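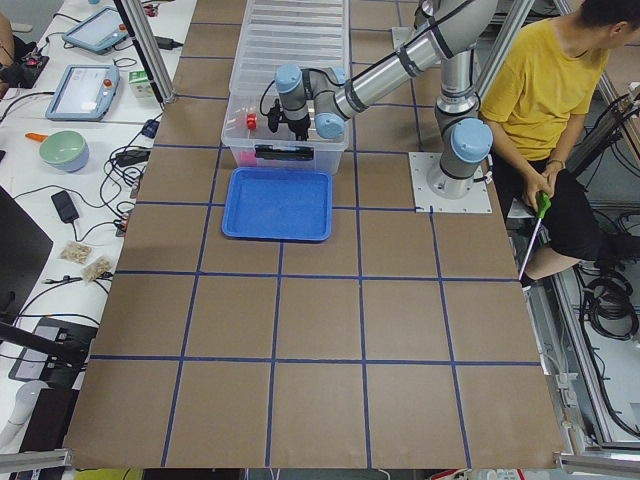 Kavitha Devadiga would like it known that she asked for a winner and was handed a spreadsheet. She says any comparison of grippers that ends in a tie has been run either very fairly or very badly, and that she has read all 2589 rows to find out which.

Hundavent published the rows on April 17, 2026, along with the results of its bench comparison of two parallel grippers, the Guvlow and the Usmani. Both were run on the same arm, over the same taped grid, with the same clear bin to reach into. Each was paired in turn with the standard controller and with Mekirari, the company's own, which did not win either.

The Guvlow was quicker on small objects. The Usmani was better close to the bin wall, where the Guvlow tended to nudge things into the corner and then go looking for them. Of the 2589 attempts, 1739 ended with the object in the tray. The rest are listed by cause, including eight filed under "operator reached for the wrong pendant."

Hundavent had planned to name a preferred gripper in its headline. The headline has been shortened.

A second round in July will add up to 300 attempts with soft objects. Cable routing will be revised before then, at the request of everyone who had to untangle it.

The full table, failures included, is free on request from the Hundavent press desk.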